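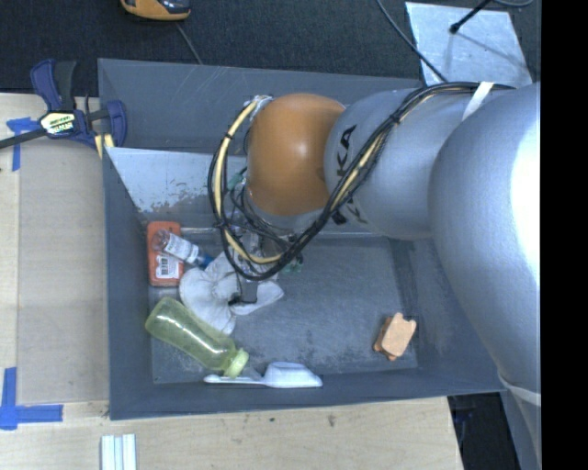 **Grasp planner keeps choosing the glove first**

**mirela_a**

Setup is a single bin with a fixed camera. Grasp candidates come from a depth-based sampler, get scored by a small network, then go to the motion planner. The object set is mixed: boxes, bottles, one crumpled cloth glove, a few small parts.

The glove gets the top score in most cycles, even when there is an easy box next to it. The fingers go down, touch cloth, and the force check trips before they close. The planner then backs off, replans and picks the glove again from a slightly different angle. Last Thursday it did this six times in a row before I stopped it.

I can blacklist a region after a failed attempt, but I'd like to fix the scoring. Has anyone dealt with this?

**gilmar_godoy**

What was the scorer trained on? If it's mostly rigid objects, every fold in the cloth looks like a thin wall with free space on both sides. That is what a good parallel grasp looks like in depth.

**mirela_a**

Mostly rigid, yes. It came from the Meireles set plus 200 of our own scans. There are three soft items in the whole thing and none of them is a glove.

**rcordeiro**

Then I would leave the network alone for now and fix the retry logic. After a force trip, lower the score of everything within a few centimeters of the contact point and let that penalty decay over the next several cycles. We run this at Trornport and it stopped the loops the same day.

**iwidmer**

I don't agree with that as the fix. A decaying penalty hides the problem. Once the rigid parts are gone the glove is all that's left, and you are back where you started. The force threshold is wrong for cloth. On a soft item you want contact with the bin floor, then close. Your check treats that contact as a collision.

**rcordeiro**

Sure, but you have to know it's cloth before you raise the threshold. Raise it everywhere and the fingers will push a bottle into the floor.

**iwidmer**

So segment first. Even a coarse soft/rigid label per mask is enough to switch between two approach profiles.

**mirela_a**

I have masks from the color image already. They're fine on the boxes. The clear and translucent bottles come out with holes, and depth is bad there too. I'm not sure I trust a label on top of that.

**gilmar_godoy**

You only need the label to be right for cloth. Default to rigid, switch to soft above a high confidence, and leave the bottles on the careful profile.

Also check your replan seed. If the sampler restarts with the same seed you will get nearly the same candidates every time.

**mirela_a**

The seed was fixed. I set it for a regression test in November and left it in the config.

Changed that and added the decaying penalty. Out of 16 cycles there were two force trips and no loops. Planning time is still roughly the same. The glove stays in the bin until last, and then it fails.

**iwidmer**

Which is the part I was talking about.

**mirela_a**

Yes. I'm adding the soft profile next – floor contact allowed, slower descent, wider opening before closing. Is there a sensible way to set the contact force limit, or do people just tune it?

**rcordeiro**

We tuned it. Start low and log the force at the moment of closing, not only the peak.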